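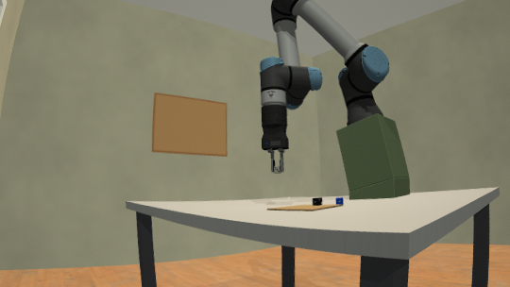 Computer rendering of a robot arm at a white table.

The Cavisar Set Bag
Item 1204
Posted in: Actors & Background > Bags and Holding Gear
308 shares | 11 comments

I did background work for years before I opened the Grornbridge shop, and I've carried my stuff to set in pretty much everything. Gym bags, a diaper bag, a rolling suitcase that got stuck in gravel at base camp while a van full of people watched me pull on it. So when I say I'm picky about this category, please believe me!

The Cavisar is the bag I take now when I still get called (I do maybe a few days a season, mostly courtroom spectators and one very long wedding). It's also the one I end up showing most people who walk in asking what they need for their first booking.

What it is: a tall soft-sided bag with a garment sleeve that folds around the outside. You lay your wardrobe options in the sleeve on their hangers, zip it, fold it once over the body of the bag and clip it at the bottom. Your three changes of clothes stay on hangers the whole way there, and when you get to holding you unfold it and hang the whole thing off a rack or the back of a door. I've hung mine on a fire extinguisher bracket, which I do not recommend.

The inside is one big main space plus a shoe compartment underneath that opens from the side. I love the shoe compartment. If you've ever been asked for "dress shoes, boots and something sporty" you know how fast shoes take over a bag. Size 12 men's shoes fit, though only just, and boots above the ankle have to go up top.

There's a clear pocket on the front for your voucher and your call sheet. Keep your paperwork in it from the minute you check in. I once lost a voucher between lunch and wrap and had to stand at the checkout table going through every pocket I owned while the line behind me got less and less friendly. The pocket closes with a flap, no zipper, so you can get in with one hand while you're holding a plate.

The fabric is a matte gray and it's quiet. I care about this a lot more than I expected to! Some of the nylon bags out there crackle every time you shift in your seat, and if holding is right next to the stage you will get a look from a production assistant, and then you'll get a second look, and after that they know your face for the wrong reason. The zipper pulls are cloth loops for the same reason. No metal tags clinking.

Now the stuff I don't love. The shoulder strap pad slides. You can pinch it in place with a safety pin (wardrobe always has safety pins, be nice to wardrobe) but I wish Cavisar would just sew the thing down. I've written to them and they were polite. Also, the bag doesn't stand up by itself unless it's packed pretty full. Half empty, it slumps over like the rest of us do at hour thirteen.

And it isn't waterproof. It'll take drizzle. For night exteriors in real weather I put the whole bag in a trash bag under my chair, same as I did with every bag before it.

People ask me how it compares with the Fastow, so: the Fastow is smaller and lighter, and if you mostly do modern-day stuff where you show up in your own jeans, it's plenty. It doesn't have the garment sleeve. If you get booked for upscale scenes, like galas or restaurants or red carpet crowds, you'll want the sleeve, because showing up with a wrinkled suit means standing in the steamer line, and the steamer line on a gala day is long.

Period shows are a different animal. They'll usually dress you head to toe, so all you're really carrying is undergarments, a book, your charger and snacks. Don't buy the big bag only for that.

What I keep in mine, since someone always asks at the counter: a phone battery, a paperback, flip-flops for between setups, a lint roller, a thin sweater in a color no camera would hate, almonds, blister bandages, two pens. I used to bring a folding stool too and there's a strap on the back of the Cavisar that holds one. Check with your coordinator first, some shows don't want them.

Cleaning is easy. Spot clean the outside with dish soap and a damp cloth. Foundation comes off if you catch it the same day. Stage blood is trickier and I've had mixed luck, so if you're playing a zombie or an accident victim, change before you touch your bag.

Ordering notes. We ship from the shop Mondays through Fridays. Gray is in stock. The black sold out and I'm expecting more in November, so if you want black, send me a note through the contact form and I'll hold one with your name on it. Returns are fine for 30 days if it hasn't been to set. I can tell when it's been to set, there's always a granola bar wrapper in the shoe compartment.

If you're local, come in and try it loaded. I keep a packed one behind the counter so you can feel what it's like on your shoulder, and you can bring your own shoes to check the fit.

Page updated Thursday, September 8, 2022

Related items
Fastow Day Bag
Msimang Folding Stool with Strap
Msimang Hanging Toiletry Roll
Clear Voucher Sleeves, pack of two
Travel Steamer, Small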